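# Part 3: Setting Up the Sorting Bin (and Keeping It Useful)

If you did Parts 1 and 2 you've got a clear table and a place for everything to end up. Now for my favorite bit, the bin where all the homeless stuff lands first. 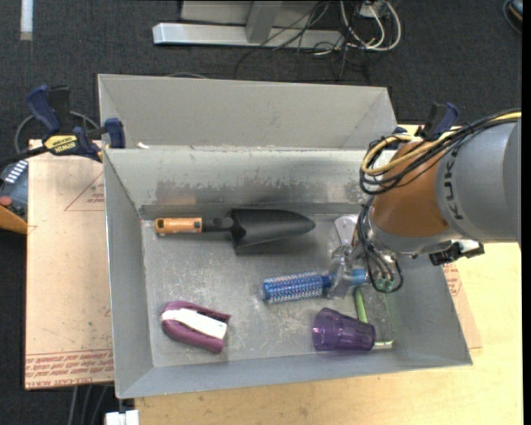 ## Before you start

I run my house on one metal bin and one rule: if a thing is out of place and I don't have time to walk it home, it goes in the bin. A garden trowel, a blue hairbrush, a purple cup, all in together. I used to have a basket in every room and I lost things in all of them, so now there's one, and when my sister calls to ask where her keys are I only have a single place to look.

You'll need:

- a wide, shallow bin with a flat bottom (mine is gray sheet metal with sloping walls and a tall flared back)
- a table or sturdy shelf at waist height
- a damp rag and a dry one
- felt pads, the stick-on kind
- a pencil and the room list you made in Part 2
- a kitchen timer, or your phone

**Note:** Please don't buy a deep one! I started with a deep tub from Bistetti, a lovely thing, and it swallowed everything. By June I had a whole layer at the bottom I hadn't seen since winter. It holds towels now and it's very good at that.

## Step 1: Pick the spot

1. Stand in the part of the house you walk through most. For me that's the stretch between the back door and the kitchen.
2. Find a surface there that's wider than the bin on every side. You want a few inches to set things down while you sort.
3. Check that you can reach the far wall of the bin without leaning your stomach on the edge. If you can't, turn it around or pick a lower table.
4. Measure the space. My gap is 800 millimeters wide (the tape measure I own is metric, a leftover from my job at Eder) and the bin goes in with room for my elbows.

**Caution:** Keep it off the stairs and off anything with wheels. Loaded metal gets heavy fast, and mine once rolled gently across the room on a tea cart while I stood there holding a rake.

## Step 2: Clean and pad the bin

1. Wipe the inside with the damp rag, corners last. Little scraps of paper and label love to settle on ledges, so run a finger along those too.
2. Dry it right away. I don't leave metal to drip.
3. Feel along the rims with the dry rag, not your bare hand. If the cloth snags, file the spot down before you go on.
4. Turn the bin over and stick felt pads on the underside. Press each one and count to ten.
5. Turn it back, set it down and give it a push. It should slide a little without scraping.

Don't worry about scratches. The bottom of mine is covered in fine ones, and the back wall is scuffed down to darker metal in patches. Yupin Kaewsai, my neighbor, wanted me to line it with shelf paper and I did try that, for exactly 2 weeks. The paper bunched up under everything and tore the first time something pointy went in. Bare metal wipes clean and I've stopped fussing over it.

## Step 3: Load it

This sounds too simple to need instructions, but the way things go in makes a big difference to how they come out.

1. Long things go at the back, lying flat and parallel to the wall. My trowel lives there during its visits, with the orange grip at one end and the black blade at the other, so I can spot the handle from the doorway.
2. Put medium things in the middle. Hairbrushes, flashlights, rolls of tape. Leave a finger's width between them if you can.
3. Lay cups on their sides. A cup standing up turns into a second bin, and then you have buttons in it, and then you've got a cup of buttons forever.
4. Keep smaller items toward the front, where your eye falls first.
5. Stop when you can no longer see the bottom. A full bin is a message to go sort it!

**Note on color:** I've gotten a bit silly about this, but bright things are so much easier to find against gray. When Consuelo Cantero and I replaced our garden tools we both went for the loudest handles in the store. I'd do the same with scissors, staplers and anything else that wanders off.

### What stays out

- anything wet or with food in it (rinse first, then bin)
- open blades, loose needles, razors
- glass
- medicine, batteries that have leaked, and anything a child shouldn't have
- mail, which has its own tray in Part 5

**Caution:** Garden tools need a knock and a wipe before they go in next to things that touch your hair or your mouth. I keep an old brush by the back door for this. If the soil is really caked on, leave the tool outside and deal with it later, and don't let it sit beside a hairbrush overnight.

## Step 4: The Tuesday empty

Pick one evening. Mine is Tuesday, after the dishes, with the radio on.

1. Set the timer for ten minutes.
2. Take things out one at a time, starting at the front. Grab each by the handle or the middle and lift straight up, so you don't drag it through its neighbors.
3. Say the room out loud as you lift it. "Bathroom." "Shed." "Kitchen." You'll feel ridiculous the first time, and it works so well that I still do it.
4. Make one little pile per room on the table beside the bin.
5. Walk the piles home, farthest room first. (If you do the nearest first you'll sit down. I speak from experience.)
6. Wipe out the bin and put it back in its spot.

If the timer goes off and you aren't finished, stop wherever you are. Leave the rest in the bin and write "next week" on the room list. I've had evenings where I only got the shed pile done, and the house survived.

### Where my usual suspects go

| Item | Room | Exact home |
|---|---|---|
| Trowel | Shed | Hook by the window |
| Hairbrush | Bathroom | Top drawer, left side |
| Plastic cup | Kitchen | Second shelf, after a wash |
| Stapler | Desk | Kamel box with the tape |
| Rags | Laundry | Olis bag on the door |

Make your own version of this and tape it inside a cupboard door near the bin. Write the exact home, please, and not only the room. "Bathroom" is how a hairbrush ends up on the edge of the tub and back in the bin by Thursday.

## Troubleshooting

**The same thing keeps coming back.** Its home is in the wrong place. My stapler spent months going back and forth to the desk when I only ever used it in the kitchen for recipe cards. I bought a second one, a cheap one, and that was the end of the trips.

**Things roll.** Turn round items so they lie along the slope of the wall, or tuck the handle end against something flat. A folded rag in the corner helps with anything really lively.

**It's noisy.** Metal does clang, I won't pretend it doesn't. Lower things in and let go at the bottom. Check the felt pads too, they wear through on one side first.

**Other people put their things in and never take them out.** Give everyone a bag with their name on it and fill the bags on sorting night. Hang each one on its owner's doorknob. I tried leaving notes and they ended up in the bin with everything else.

**An item has no home at all.** Give it one more week. If it's still there at the next empty, either choose a drawer for it that night or put it in the giveaway box from Part 1.

**The bin is full before the week is up.** Do a five-minute empty in the middle of the week with only the kitchen pile. In my house that's usually half of what's in there.

## Upkeep

- Every week: wipe the inside during the empty.
- Every month: check the rims and pads, and pull the bin forward to clean under it.
- Twice a year: read through your room list and cross out the homes that have changed.

Part 4 covers the drawers, so if your bathroom pile is already bigger than the drawer it's supposed to go in, set it on a towel for now and turn the page.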